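Small firms should stop gambling on the exchange rate

4/10/20

The pound has had a rough year, and small importers have had a rougher one. In March the rate against the dollar moved further in a fortnight than it usually does in a year, and a lot of businesses that had never given currency a thought found that their margin had gone. Some of them got it back over the summer when the pound recovered. I think that was the worse outcome of the two, as it taught them to wait and hope.

I kept the books for a bathroom fittings wholesaler in Lernthorpe for many years, and the pattern there was the same as in every small importer I have dealt with. An order was placed in dollars or euros. The supplier wanted payment on delivery, three months later. In between, the firm had in effect placed a bet on the currency with money it needed for wages.

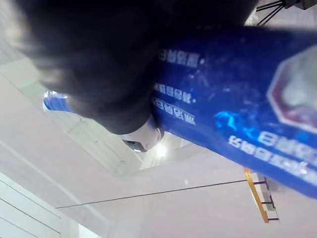

The owners of such firms rarely see it as a bet. They see doing nothing as the cautious choice and fixing a rate in advance as something for banks and speculators. I would argue it is the other way round. A forward contract, which fixes today the rate you will pay on a set date, is about as dull as a financial product can be. You know what the goods will cost. You can print a price list and stand by it.

The usual objection is that you might lose out. If you fix and the pound then rises, you have paid more than you had to. This is true, and people feel it keenly. I have sat through a long meeting in which a director complained about a contract that had cost the firm 450 pounds compared with the rate on the day. The same director had said nothing the year before when an unprotected order cost many times that. Bad luck was forgiven and a decision was not.
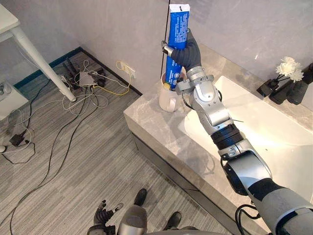 Toothpaste held over a white cup on a marble vanity counter.

Brosum, a tile importer I did some work for later, took a different view. Its rule was to fix the rate on 40 per cent of every order on the day it was placed and to review the remainder when the goods shipped. I thought that share was too low, but it was a rule, and it was followed whatever the newspapers said. The firm did not do brilliantly out of currency and it did not do badly. Its staff spent their time selling tiles.

Compare that with firms that try to pick their moment. They read the forecasts, which disagree. They watch a chart and talk about levels where the pound is bound to turn. I have nothing against charts, and people who trade for a living may find them useful. A company with 29 employees and a warehouse lease is in no position to trade for a living.

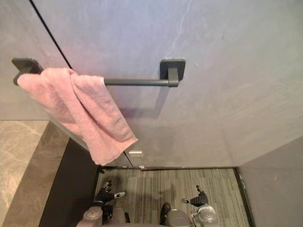
There is also the matter of who pays. When an unprotected order goes wrong, the cost is passed on wherever it will go. Customers get a price rise in the middle of a job. Suppliers wait longer for their money - Tomić, a small maker of taps that sold to us for years, was once kept waiting far too long while we hoped for a better rate. It did not come. We paid late and we paid more, and our terms with them were never as good again.

The banks deserve some blame. Their charges on small contracts are hard to read, and the margin is often buried in the rate so that a customer cannot tell what the service costs. A spread of 2 per cent may not sound like much until you set it beside a net profit of five. I would like to see the full cost shown in pounds on every quote, in the same size of type as the rate. 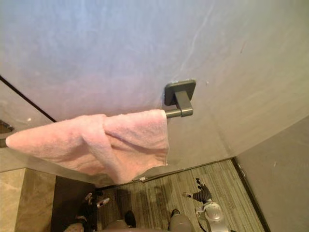
But a dear contract is an argument for shopping around, and there are more places to do that than there were ten years ago. It is no argument for leaving the whole order open. Bokodska, another of our old suppliers, offered to quote in sterling for a slightly higher price, and we turned it down as poor value. Looking back over the books, I think we should have taken it.

The autumn looks no calmer than the spring. Any firm with foreign invoices due before Christmas can work out what they would cost at today's rate, and again at the rate we saw in March. If the second figure would put the wages in doubt, the order should be covered this week.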